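Glossy cupboards, six months in

I said in May that I would come back to the kitchen question once the novelty had gone. It has gone. Several of you have asked, and Hanne Hirvonen has asked twice, so I'll try to be fair.

For anyone new, the shared kitchen on our floor was redone over the winter. The old one had brown cupboards with a door that fell on people. The new one has blue gloss doors, square white tiles and a white worktop, and was sold to us by a man from Lilholm with a folder of samples and a great deal of confidence. "Wipe-clean" was his phrase. I have been wondering ever since what he thought we were doing with the old one.

Let me start with the doors. Gloss shows everything. It shows fingers, it shows steam, it shows the ceiling lights, and at a certain time of the afternoon it shows you your own face looking for the teabags. The colour is lovely, I'll give them that. A dark blue that you'd choose for a front door. But the sample was the size of a playing card and had been handled by one careful salesman. Ours get opened all day by people holding toast.

The little silver handles I have come round to. I was against them because they looked mean, and I still think they look mean, but you can get hold of one with a wet hand and the door opens. My sister paid a lot more for the kind without handles where you push and hope.

Then the tiles. Kalevi Pitkänen was all for dark grout, on the grounds that white grout goes grey and you may as well begin there. I argued for white and lost. He was right about the grey, and I don't enjoy writing that. What he didn't mention is that dark lines on white tiles make the wall look like squared paper, and once you have noticed that one row doesn't quite agree with the next you will never eat a biscuit in peace again. I'm told the wall is within tolerance. Whose?

Now, the emptying. You may remember the cupboards filled up within a fortnight of the thing being finished, and that by summer you couldn't put a mug away without taking two out. Jarmo Riihimäki decided we should clear the middle one completely, wipe it, and put back only what people came and claimed. It's a method he read about somewhere. I am suspicious of tidying methods in general, as they all seem to need a free morning and a cardboard box, and the box then lives in the corridor until Christmas.

We found a fondue set. We found three kinds of cinnamon, all open, and a jar that Kamol Pongsiri swore was chutney and I swore was not. None of it was claimed except a sieve, which two people wanted. The fondue set went in the box. The box is in the corridor. 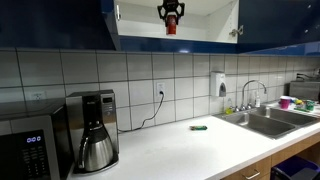
What nobody had an answer for was how long an empty shelf stays empty. Jarmo thinks people will respect it. I've lived in shared houses and worked in shared offices and I have yet to meet a shelf that was respected. It takes one packet of rice cakes. Someone puts it there "just for now", and then there's a tin beside it to keep it company.

White insides were another selling point, by the way. They are supposed to help you see what's at the back. I suppose they do when there isn't anything at the front.

The worktop has done better than I expected. We have the microwave and the coffee maker together at one end, and for a while there was talk of moving them apart so that two people could stand there without elbowing each other. I'm against it. Plugs are where they are, and a lead trailing along the wall is one thing but a lead trailing along the whole kitchen is another. The coffee maker has a metal jug, which I prefer to glass, though I don't believe the claims made for how long they keep coffee drinkable. Hot, perhaps. Drinkable is a matter of opinion.

And the sponge. We have had words about the sponge. It's the green and yellow sort, and it has no home, so it lies on the worktop wherever the last person lost interest. Hanne wants a dish for it. I say a dish just gives you something else to wash, with a sponge that has been sitting in it.

So would I choose the same again? The handles, yes. The worktop, yes. The dark grout, grudgingly. The gloss I would swap tomorrow for something dull and forgiving, and I'd ask to borrow the sample for a week and leave it next to the toaster first.

Saulius has offered to bring in a special cloth. I'll report back, but don't wait up.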